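How to Write a Task Rule Sheet for Two-Arm Tabletop Work in Simulation

Written by Steinar Vigfúsdóttir, with corrections from Sanne Van Wijk

A rule sheet is the page an operator reads before running a task and the page a reviewer keeps open while checking the recordings. If the two of them read it and come away with different ideas of what counts as a good run, the sheet needs work. This guide covers how we write them at Trelovlow. It assumes you already have a working simulator, two arms with multi-fingered hands, and a task somebody wants done a lot of times.

Before you start

You will need the task request, a copy of the scene, and access to the list of object names. Open the scene and look at it before you write anything. Many of the bad sheets we get back were written from the request alone, and the request is usually one sentence long.

Set aside an afternoon for your first sheet. Later ones go faster.

Step 1. Write the task as one sentence

Use a verb, an object, and an end position. "Move the fruit from one plate to the other" is a fair start, but it leaves the operator to guess which plate is which. Put in the names. If the sentence needs an "and then" in the middle, you have two tasks, and they should get two sheets unless the request says they must be recorded together.

Don't put reasons or background in this sentence. Operators read it at the top of every session and it should take them one breath.

Step 2. Name every object once

Pick one name for each object and use it all the way through. The name should come from something a person can see at a glance from the operator's view. Color of the rim is good. Position on the table is bad, because positions get shuffled between runs and "the left plate" will be wrong half the time.

Brand names, file names and pet names stay off the sheet. The Cenel task set had a bowl that was called three things on a single page, and reviewers rejected good runs over it.

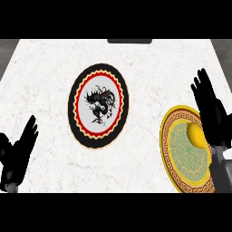

Assigning hands is the part of the sheet that causes the most arguments, so settle it early and put it in writing. The basic rule is that the hand nearest the object at the start does the pick, and the other hand stays out of the way unless the task calls for both. With the lemon on the gold-rimmed plate and the right hand already beside it, the right hand does the pick. The end position would be the center of the dragon plate, which can be called "the black-rimmed plate" on the sheet, and there is open marble all around it, so the release can be approached from any side that suits the arm. The left hand has no part in this one. Write that down as well: "Left hand stays at the left edge for the whole run." An operator who isn't told will drift the idle hand in to help, and then you have recordings where both hands hover over the same plate.

Where the object sits midway between the hands, name a default. We use the right. Adeleke uses the left, and if you are writing for their reviewers you should follow their habit. Either is fine as long as the sheet says so.

Step 3. Define the start

State where the hands are, whether the fingers are open or closed, and what may vary from run to run. We allow objects to be moved within a set area, and we allow plates to be swapped. We do not allow a run to begin with a hand touching anything.

Fingers should start open. A hand that starts half closed makes it hard to tell where the grasp begins when the run is cut up later.

If an object extends past the bottom of the operator's view, say so, and say whether that's permitted. Our usual rule is that a plate may run out of view but the thing being picked may not.

Step 4. Define the grasp

With a two-finger gripper this takes a line. With a multi-fingered hand it takes more. Decide:

Which fingers have to be in contact at lift. For small round objects we ask for the thumb and at least 2 others.

Whether scooping counts. We say no for fruit and yes for flat things such as coasters.

Whether pushing the object against the plate rim to steady it counts. We say yes, if the plate doesn't slide.

How many tries are allowed. Ours is 3. After the third missed grasp the operator ends the run and marks it as failed.

Keep in mind that contact in a simulator is not as forgiving as it looks. Fingers can sink slightly into a surface, and an object may stick to a fingertip in a way no real one would. Write a line telling operators to end the run if they see this. Reviewers won't always catch it from the recording.

Step 5. Define the end

The end has to be something a reviewer can check from the last part of the recording. "Lemon placed neatly" can't be checked. "Lemon at rest on the center of the plate, not touching the rim, hand open and clear" can.

Include the hand. Many sheets stop at the object and forget that the hand has to let go and back off. We ask for the hand to return to its own side of the table before the operator ends the run.

Give a rest time. The object should stay still for a short count after release. Round things roll, and a run that is stopped the moment the fingers open may be hiding a miss.

Step 6. List the faults

Split them into faults that end the run and faults that get noted but don't matter for pass or fail.

Ends the run: object leaves the table; plate tips or slides off its spot; the hands hit each other; a hand goes through the tabletop; the simulator stutters badly enough that the object jumps.

Noted only: a finger brushes the plate rim; the idle hand moves a little; the path is slow or takes an odd turn; the object is set down and picked up again within the allowed tries.

Resist adding to the first list. Every item there costs you recordings. In September we went back through 406 rejected runs from the Pelitthorpe kitchen tasks and found that a large share had been thrown out for rim contact alone. Those were usable, and the sheet should have said so.

Step 7. Say what to do with a failed run

Failed runs are kept. The operator marks them, picks a reason from the fault list, and moves on. Deleting is for runs where the recording itself is broken, such as a missing camera view or a dropped arm signal.

Operators should not be asked to write long notes. One reason from the list, plus a free line if none of the reasons fit. If the free line keeps filling up with the same complaint, add it to the list.

Step 8. Test the sheet

Give it to an operator who hasn't seen the task. Don't explain anything. Watch them do a few runs and write down each question they ask, including the ones they ask under their breath. Fix the sheet, then hand it to a reviewer with those same recordings and see whether they agree with the operator on which ones passed.

Sanne runs a bigger check once a task is under way. After the first 100 runs she pulls a handful, has two reviewers score them apart, and compares. Where they disagree, the wording gets changed that day and the version number on the sheet goes up. Runs recorded under the old wording keep the old number. Please don't change a sheet without changing the number, even for a typo. It makes the recordings very hard to sort out afterward.

Length and layout

One page. If it won't fit, the fault list is probably too long. Put the task sentence at the top, then objects, hands, start, grasp, end, faults. Keep the order the same on every sheet so operators can find the hand rule without looking for it.

Use short lines and plain words. Many of our operators read English as a second or third language, and "shall be deemed" has no place here. Write "counts as."

Send finished sheets to Sanne Van Wijk with the scene name and version number in the subject line. Sheets that come in before noon are normally back the same day.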